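Robotics | Hands-On
Saturday, July 15, 2023
By a staff reporter

Fondex rents out a kit called Justow: a pair of hand-held grippers, the cables and software that turns the recordings into something a robot can learn from. The price is $4000 a month. "People hear the number and hang up," the company's product lead told me. "Then some of them call back."

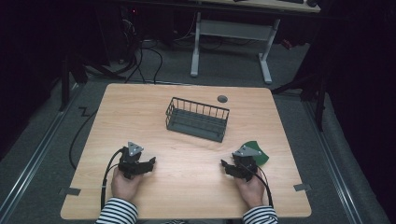 I had asked what a customer gets for the money. Setup help, she said, and 14 hours of support – after that the meter runs. I asked about the cables too, because each gripper trails one and the brochure talks a lot about freedom of movement. "You stop noticing them," she said. I'd like to hear that from someone at the end of a shift.

The brochure also says 85 percent of recordings are usable. Usable by whom? "By our own check," she said. No outside lab has repeated it. 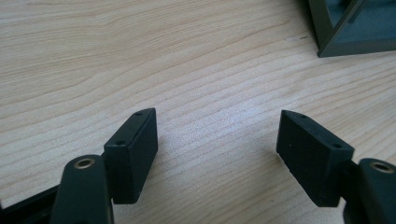

She was more open about wear. Pads are sold in sets, and Fondex suggests a new set every 3 weeks under heavy use. "That's a cautious figure," she said. It is also a steady income, which she didn't dispute.

A cheaper version was promised for June and hasn't shown up. "It's close," she said. I asked for a date and got the brochure again.

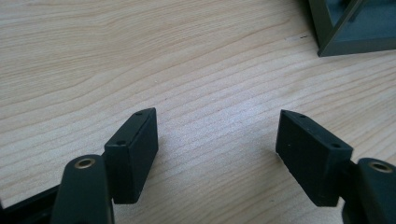 The Justow's finger pads, over a bare stretch of tabletop.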